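3.2 Where people put the wet stuff

I'll admit that when I started this study I wanted to write about dishes. Shared kitchens, who washes, who doesn't, how the fights start. My first round of interviews at the Skokimus studios (a converted feed store with potters upstairs and printmakers down) kept sliding off that topic, though. I'd ask about mugs and I'd get ten minutes on sponges! So I gave in and let the sponges have their own section.

I left paper diaries at two sites, Skokimus and the Plellora workshops across the river, and asked people to jot down a line whenever they cleaned something up. By the end of February I had 600 usable entries. I'd printed 500 slips to begin with and had to run back to the copy shop, so that was a nice surprise. Myfanwy Craddock coded the whole pile with me, and where we disagreed we talked it over until one of us caved (usually me).

What jumped out was how much people care about a thing's "home." A sponge with a home gets picked up by strangers. A sponge without one gets stepped over, sometimes for days, even by people who describe themselves in the same diary as neat freaks. One printmaker wrote, "I saw it on the floor and figured somebody was in the middle of something." I love that line, and I've heard versions of it in every building I've worked in. Things on the floor look busy. They look like they belong to a job that isn't over yet, and folks are polite about other folks' jobs.

Sugawara's old idea of "parked" and "dropped" objects helped me a lot here, though I use the words more loosely. Parked means somebody chose the spot. Dropped means the spot just happened. The trouble is that you can't always tell from looking, and my diary writers couldn't either. A box or tray nearby seems to tip the reading one way (Figure 2), even when it has no label on it and has never been mentioned at a house meeting.
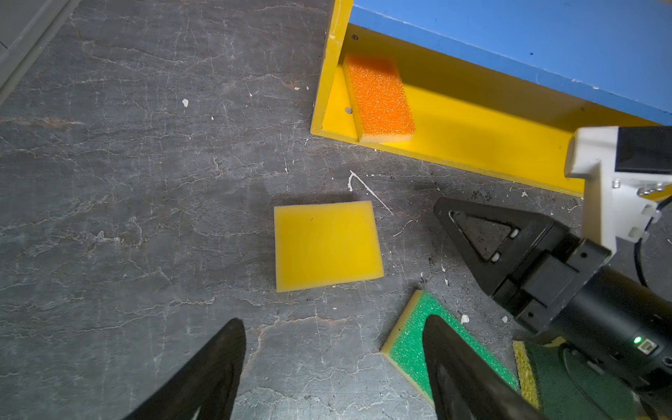
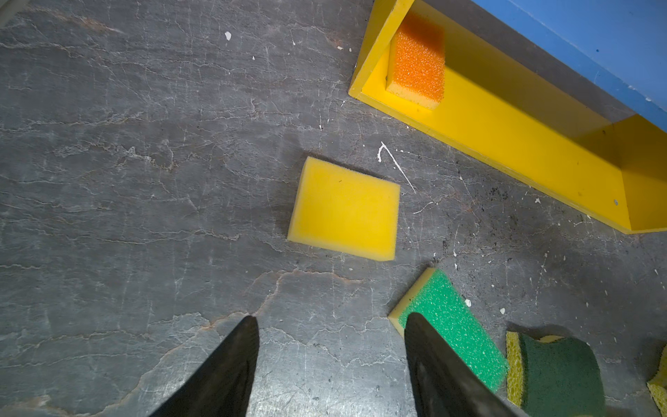
Figure 2. Sponge on a gray floor near a yellow-lined box or tray, both views.

I asked nine people at Plellora to sort a stack of everyday stories into "leave it" and "put it away." This was a small, casual exercise over coffee and I wouldn't hang much on it. Still, the talk was great. When a story mentioned any kind of container, people started planning out loud: it goes in there, that one's for scrubbing, don't mix them. Take the container out of the story and they went quiet, or asked me whose sponge it was.

There's a wrinkle with color that I haven't sorted out. Several diary writers had private rules (yellow for counters, anything rough for floors) and were sure everyone else in the building followed them. They didn't. Porken's survey of office pantries found plenty of these one-person rules too, and treated them as noise. I think they deserve better than that, and I come back to them in Section 4, along with the great mop argument at Skokimus, which took up most of one house meeting and produced a sign that is still taped over the sink.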